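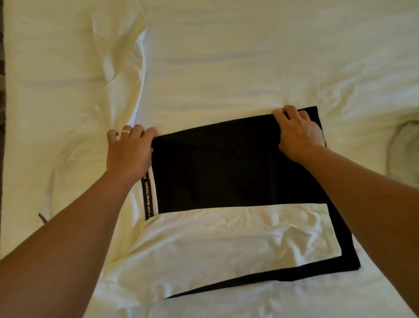
图1 头戴视角下的折叠操作:深色衣物,白色床单,双手压住上缘折边

第六讲 示教数据采集规范(衣物折叠类任务)
授课:Albertina Matos 习题与实验:Salvador Rebelo
修订日期:2024年12月21日

6.1 适用范围
本讲规定以人手示教方式采集双臂折叠数据时的操作、标注与验收要求。遥操作采集见第七讲。文中“应”表示强制条款,“宜”表示推荐条款。条款编号沿用Morais实验室内部规程,与课程前五讲的编号无对应关系。

6.2 视角与构图
6.2.1 采集设备应固定于头部,光轴朝向工作面。单段录制中不得调整俯仰角。
6.2.2 双手及被操作衣物的主体应同时可见。前臂从画面下方进入属正常情况,但接触点不得长时间被前臂遮挡。
6.2.3 光照宜柔和均匀。深色织物的褶皱对比度低,强光直射会造成局部过曝,阴影过重则层间边缘不可分辨。图1中衣物右侧与下侧可见多层错开的边缘,此类边缘是判断层数的主要依据,标注时应逐层勾画。

6.3 工作面
6.3.1 工作面分为硬质面与软质面两类。床垫属软质面,按压时会下陷,数据用于策略训练前应单独标记。
6.3.2 工作面与衣物颜色相近时,分割边界不可靠。图1中衣物下半部的白色布面与床单颜色接近,左下边缘几乎不可辨。遇此情况,标注员应将该段边界标为“不确定”,不得凭推测补全轮廓。
6.3.3 床单自身的褶皱不计入衣物。自动分割结果中凡将床单褶皱并入衣物者,一律退回人工修正。

6.4 手部标注
6.4.1 左右手分别标注,接触状态取“抓握”“按压”“支撑”“无接触”四值之一。以图1为例,左手标为抓握(拇指在布下,其余四指展开于折边之上),右手标为按压。
6.4.2 戒指等饰品应在元数据中登记。饰品的反光可能影响手部关键点检测,登记后由训练方决定是否剔除。
6.4.3 被布料遮住的指节标为“遮挡”,坐标可填估计值,置信度字段必须置零。

6.5 文字与标识
衣物上的印字按可见部分原样转录,缺失部分以省略号表示。图1左侧织带的转录结果为“…T STOP MOVING FORWARD”。不得根据语义补写被遮挡的字母。训练集中文字区域不作为抓取点先验。

6.6 验收
Kikum数据集八月批次共提交289段,其中149段一次通过,98段经修正后通过,其余退回重采。退回原因集中在接触点遮挡与录制中途调整俯仰角两项。
每段应由2名标注员独立完成。接触状态不一致时提交仲裁,不得取平均或随机选取。仲裁记录与原始标注一并保存。

6.7 数据管理
6.7.1 原始视频只读存放,衍生文件另建目录。
6.7.2 示教者应签署知情同意书,并有权撤回。撤回后原始视频与全部衍生文件均应删除,已发布版本须在变更日志中注明。
6.7.3 在居室环境中采集的,应检查背景中是否含有可识别个人身份的内容。

6.8 习题
(1)比较硬质面与软质面对法向接触力估计的影响,写出所用假设。
(2)Erkley格式中接触状态只有“接触”“无接触”二值。设计从6.4.1四值标注到该格式的映射,并说明丢失了哪些信息。
(3)依据6.3.2,为图1起草一份边界标注说明,不超过一页。
作业提交至Ferkutdale课程服务器,文件名含学号与讲次。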